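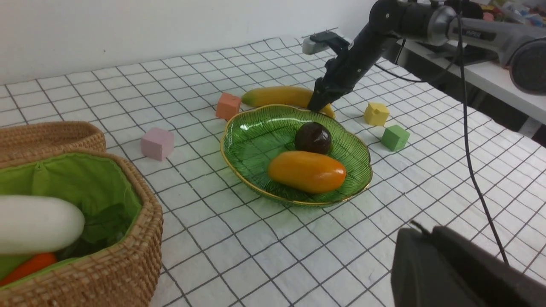
Baptiste Deschamps

Bom, boa tarde a todos, e obrigado por terem ficado até à última sessão, que eu sei bem o que custa ficar sentado depois do almoço. (Esperar que fechem a porta. Beber água.)

Vou falar de uma garra que não largava. Quem já trabalhou com braços sabe que passamos a vida preocupados com o que cai, e eu também passei, durante anos. Em julho, na bancada do Brunet, aconteceu-nos o contrário: o braço pegava na banana de brincar, levava-a até ao sítio, o programa mandava abrir, o registo dizia «aberta», e os dedos continuavam fechados. E o braço, muito convencido, partia para o objeto seguinte com a banana ainda na mão.

A tarefa era das mais simples que temos. Fruta e legumes de brincar, uns cubos de espuma, uma taça verde, um cesto, um pano aos quadrados por cima da mesa. O pano foi ideia minha e continuo a gostar dele – dá para ver a olho quando uma coisa ficou um quadrado ao lado. A taça é de vidro. Peço que guardem esse pormenor, porque volto a ele daqui a pouco.

(Próximo: o registo. Não ler os números todos!)

O ensaio longo teve 2.192 ciclos. Em 27 deles a garra declarou-se aberta sem estar. Durante os primeiros dias ninguém deu por nada, e a culpa é minha, que tinha escrito a verificação de maneira a confiar no estado do comando e não na posição dos dedos. O comando tinha sido aceite, logo a garra estava aberta. Escrito assim parece uma tolice, eu sei, mas passou por duas revisões e foi para a máquina com o meu nome.

O ciclo 346 foi o que nos acordou. O braço desceu para a manga, já com a banana presa, e a ponta da banana bateu no rebordo da taça. A taça correu pelo pano, ficou mesmo à beira da mesa e lá parou. Não se partiu. Eu estava do outro lado, a dois passos, sem óculos de proteção, a escrever uma mensagem no telemóvel. (Pausa aqui. Deixar assentar.)

A causa, depois de muito café: o controlador Plirkell recebia a ordem de abrir enquanto ainda estava a terminar o fecho, respondia que sim, e deitava-a fora. Só acontecia quando o fecho demorava mais do que o costume, com objetos moles ou curvos. Com os cubos nunca o conseguimos reproduzir, e andámos uma semana inteira a testar com cubos, que eram os que estavam mais à mão. Se alguém da sala estiver agora a testar só com cubos, venha falar comigo no fim, com todo o carinho.

O que mudámos:

Lemos a posição dos dedos depois de cada ordem. Se não bate certo, o braço para onde está e espera por uma pessoa.

A subida depois de largar passou a ser lenta.

Ninguém fica do lado de lá da mesa com o braço ativo, e os óculos estão pendurados no botão de paragem, para não haver conversa.

A equipa do Zanutov, em Flidville, repetiu o ensaio com a nossa correção e mandou-me os resultados a 25 de novembro, um domingo, coitados. Não houve falsas aberturas. Houve paragens a mais, isso sim, e ainda estamos a afinar a tolerância. Se perguntarem pelo valor: ainda não está fechado, não inventar.

(Se sobrar tempo, contar a história do cabo. Se não, passar às perguntas e agradecer ao Brunet pela bancada.)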